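Drendex two-arm packing cell: a review after one season on the produce line
28 October 2025
Filed under: Equipment, Small warehouse

We pack fruit. People order a mixed bag, somebody fills a bag with fruit, the bag goes in a tote, and the tote goes on a van to Zestovton. I have been a shift lead at the Besico packing room long enough to have seen three label printers retired with dishonors, so when the company announced that we were getting a robot cell, I asked the question I always ask, which is who cleans it.

I clean it. More on that later.

What you get

The Drendex cell is two arms on a rail, a tabletop, walls on three sides, and more cable than I would have guessed. It came on a pallet with a manual of the sort where page one tells you to read page two. Setup took a long morning, most of it spent finding an outlet that wasn't already running the break room fridge. The fridge won. The cell now lives at the far end of the line, where the floor is flatter anyway.

The software that runs it is called Mao. It has a big friendly start button and a small unfriendly settings menu. You show it the job, it practices, you correct it, it practices some more. Anyone who has trained a teenager for the holiday rush will know the feeling, except that the teenager eventually asks you about overtime.

The job itself

Our standard order is fruit in a clear drawstring bag. Put that way it sounds like nothing. Then you watch a machine try it, and you develop a certain respect for your own thumbs. The fruit is the easy part. The bag is the trouble: it's floppy, it's see-through, it sticks to itself, and it has no opinion on where its opening should be.

Drendex's answer is to give the arms a basket of stock on the table and a bright drawstring to aim for. One arm can deal with the bag while the other deals with the fruit, and each has a small camera out by the wrist so it can see what it's up to.

Bananas and a bag at our cell, then a grip on the drawstring: 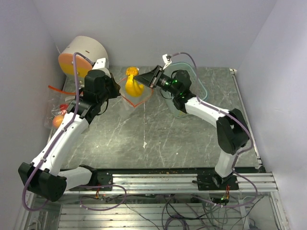
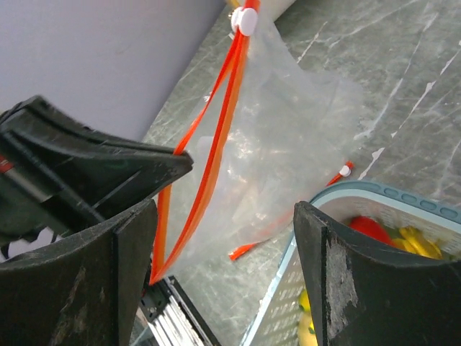
How fast is it? Slower than any of us. I put that first because the brochure puts it last. On its best shift the cell packed 700 bags. A person on the same bench, with decent music, does 1,000 and still has the energy to complain about the music. The cell did reach its number without stopping for lunch, and it was as cheerful at the end as at the start, meaning not at all.

Accuracy is better than I expected. The right fruit goes in the right bag nearly every time. When it does get confused, it stops and waits, arms in the air like a man who has walked into a room and forgotten why. I'll take that over guessing. A wrong bag costs us a phone call and a refund, and the phone call is worse.

What it changed for us

This is the section I wanted to read before we bought one, and I couldn't find it anywhere.

No one lost a job over it, at least in our room. What happened is that the dull end of the work moved. We used to rotate through the standard bags in two-hour blocks, and those blocks were murder on the wrists. Now the cell takes a share of them and the people take the odd orders: the gift boxes, the customer who wants her pears hard and her peaches soft, the restaurant that changes its mind by text message. Those orders are more interesting and they need somebody who can feel a pear.

The catch is that the standard bags were also where you rested your brain. You could pack them and talk. With more of them going to the machine, every order in front of a person is a fussy one, and by the last hour of a shift you notice. We asked for an extra short break and got it after a few weeks of asking. If you're buying one of these, put that break in the schedule on day one and save everybody the meetings.

There's also a new job that didn't exist before, and it hasn't got a title or a pay grade yet. Someone has to keep the basket stocked, clear the stops, flatten the bags and tell Mao when it has picked up a bad habit. In the brochure this is called "light supervision." On our floor it takes up a good third of a person, and that third has to be someone patient. I'd like to see it on a pay slip. I have said so in writing.

People got used to the cell faster than I did. For the first week they gathered behind it and winced at every dropped string. By the second week they were walking past it. Newer staff like correcting it, I think because it's the only thing in the building junior to them.

Cleaning

As promised. The tabletop wipes down fine. The grippers need a cloth between batches once the peaches come in, and peach juice finds places a cloth doesn't go. The rail has grooves, and grooves collect things. I use an old toothbrush and bad language. Drendex sells a cleaning kit for this, which I have seen, and it's a toothbrush.

The cables I leave alone. I would love to tell you they tidy up, but the arms need slack to move and the slack has to go someplace.

Noise and space

It's quiet, quieter than the tape gun. The screens on the sides keep fruit from rolling off into the room, and they also mean you can only really see in from the front or over the top. Stand it where the person supervising can see in without leaning. We moved ours once for that reason alone, and my back is still talking about it.

Price

Our service plan comes to $1,652 a quarter, with the first quarter included. That covers phone support and replacement gripper fingers. Phone support has been good. They pick up, they know the machine, and only once was I told to switch it off and on again (it worked, and I resent it). Spare drawstring bags come in cartons of 600, and you should order one more carton than you think, as the practice runs eat them.

Who should buy it

If you pack one thing in large amounts and your people have sore wrists, have a look. If every order you ship is different, keep your money and fix the chairs. And if you've been told it will run the line while everyone goes home, ask to see that happen, and bring a sandwich.

Four stars out of five. I'd have given it another half for a drip tray, and Drendex says one is coming in November.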